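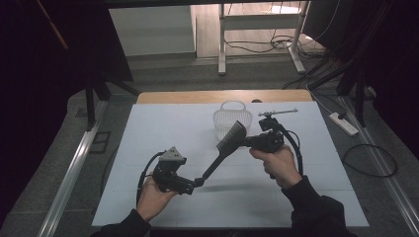

**What is changing in the Brestham eating disorder service?** Adults referred for binge eating will be offered guided self-help first, with a first appointment due within 30 days of referral.

2023-08-12

The Brestham outpatient service has revised its care pathway for binge eating disorder. The new pathway covers adults registered in Brestham and Rurenley, a combined list on which 3,366 people were screened during the last reporting year. Screening used a short questionnaire completed at intake.

Under the earlier arrangement, patients were placed directly on the list for individual therapy. They will now be assigned a workbook and 6 support sessions, held by phone or in person. Each session covers regular meals, a written eating record, and common triggers. Weight loss is not a treatment goal at this stage, and calorie targets are left out of the workbook.

Progress is reviewed after session 3. Patients whose episodes have not become less frequent can be moved to group or individual therapy without a new referral. Those with medical complications, or at risk of self-harm, bypass the self-help stage.

"The review point is fixed in the protocol," said Shafiq Begum, clinical lead for the service. "Staff can refer someone on earlier, but they can't push the review back."

Session records will be kept in Hastalent, the scheduling system already used by the Rurenley clinic. Pak-hei Chiang, who manages intake, said paper eating records will still be accepted.

The Jayawardena Clinic, which takes patients under 18, keeps its existing family-based program. Referral forms for the adult pathway are available from primary care offices in both towns.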